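Kultcombe, lavandería industrial
Informe de avance del proyecto Droltent, segundo periodo
Para: Valter Engström, Fondo Torvik
De: Maj-Britt Wallin, responsable de producción
Periodo cubierto: hasta finales de abril

1. Estado general

El proyecto sigue dentro del presupuesto aprobado y lleva tres semanas de retraso respecto al calendario. El retraso viene de la entrega tardía de las pinzas y de la obra eléctrica de la nave, que hubo que repetir en parte. La instalación de pruebas ya está en marcha y las operarias de la zona de felpa trabajan con ella a diario, en turnos de 90 minutos.

Recordamos el objetivo acordado: que la separación y el extendido previo de las toallas, antes de la plegadora, dejen de hacerse a mano durante toda la jornada. El plegado en sí ya estaba mecanizado. Lo que queda a mano es coger la pieza del montón, encontrar una esquina, sacudirla y colocarla. En un turno normal una persona repite ese gesto unas 1.000 veces, y de ahí sale la mayor parte de las molestias de hombro y muñeca que registra el servicio de prevención.

2. Trabajo realizado

Se ha montado la mesa de ensayo con cubierta verde y se ha fijado el procedimiento de partida. Cada prueba empieza con una sola toalla, arrugada y sin orientar, y termina cuando la pieza queda extendida o cuando la operaria la retira. En este periodo hemos registrado 200 pruebas completas.

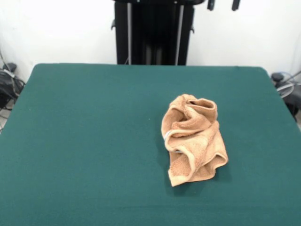
La búsqueda de esquinas es la parte que más horas ha consumido. Con sábanas el problema se resolvía en su momento con dos personas y una barra, pero la felpa es más corta, pesa más y se pliega sobre sí misma. Las operarias veteranas buscan el dobladillo con los dedos, casi sin mirar. El sistema tiene que decidir por la forma, y no todas las posiciones de salida son igual de difíciles: una toalla hecha un bulto, con un pico plano que asoma sobre la mesa y la etiqueta de cuidados metida entre los pliegues, ofrece al menos un punto claro por donde empezar. Cuando todos los bordes quedan debajo, hay que levantar la pieza y dejarla caer otra vez. Hemos pedido a las operarias que clasifiquen las posiciones de salida en fáciles, medias y difíciles, y su criterio se usa ahora para ordenar las pruebas.

Las etiquetas merecen un apunte. En las primeras semanas el sistema las confundía a veces con una esquina. Se ha corregido en parte añadiendo pruebas con la etiqueta a la vista en distintos lados.

3. Cambios para la plantilla

En la zona de felpa trabajan 19 personas. Ninguna ha cambiado de categoría ni de horario por el proyecto. Cuatro han recibido formación para preparar pruebas, detener el brazo y anotar incidencias, y otras dos empezarán en el próximo periodo. La formación se hace en horas de trabajo.

El acuerdo con la representación de la plantilla se mantiene: durante la fase de ensayo no se amortizan puestos, y las horas que se liberen se destinan a control de calidad y repaso de costura, dos tareas que hoy se hacen con prisas al final del turno.

Las opiniones están divididas. Varias operarias valoran el cambio de tarea y la posibilidad de sentarse parte de la jornada. Otras ven el brazo demasiado lento para el volumen que entra por la mañana y temen que las piezas atrasadas les lleguen todas juntas después. Es una preocupación razonable y no tenemos todavía datos para responderla.

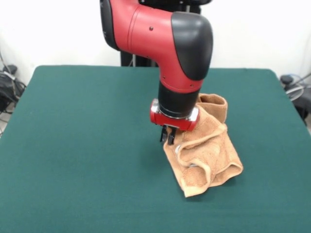
También ha surgido una cuestión de plus salarial. Quienes atienden la mesa de ensayo asumen una responsabilidad que no figura en su descripción de puesto. La dirección ha propuesto un complemento provisional mientras dure el proyecto y la respuesta se espera antes del verano.

4. Incidencias

Dos paradas por cableado mal sujeto, ya resueltas. Una pinza desgastada antes de lo previsto por el roce con la felpa; Roltport la ha sustituido en garantía y estudia otro recubrimiento. No ha habido accidentes ni lesiones.

El ritmo sigue por debajo del manual, y no esperamos igualarlo dentro de esta fase.

5. Próximo periodo

Pruebas con toallas de baño grandes y con piezas húmedas a la salida del secado corto. Formación de las dos operarias pendientes. Primera medición de carga en hombro y muñeca, comparando turnos con y sin mesa de ensayo, a cargo del servicio de prevención.

Solicitamos al Fondo que autorice el traslado de la partida sobrante de viajes a la compra de un segundo juego de pinzas. El detalle de gastos va en el anexo B.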